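# Kitchen Waste FAQ - Ulorero Apartments

**Where does the kitchen bin go?**
On the floor in the corner between the wooden cabinet doors. Leave it there when cleaning, so that both doors can be checked for rubbing.

**What goes in it?**
General waste only: food scraps, used wrap, torn bags. Glass and batteries go to the Mirano collection point, ground floor, unit 24.

**Is a liner required?**
Recommended for wet scraps. If you go without one, rinse the bin after each emptying - residue sets hard at the base.

**Can clean plastic bags be recycled?**
Yes, if dry and free of food. Bags that have touched scraps count as general waste.

**How often should it be emptied?**
Daily from April on, before 9 p.m. In colder months, every second day is acceptable.

**Can I compress the contents?**
By hand, lightly. Do not step on them; the rim can deform.

**What does a replacement bin cost?**
Contact Marichka Semeniuk, extension 621. Stock is kept on site.

**What does mixed general waste look like?**
Soft plastic and other small items together, as below. None of it needs to be sorted further.
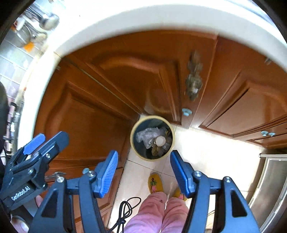
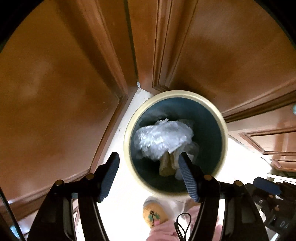 *Kitchen bin from above, with crumpled translucent plastic inside.*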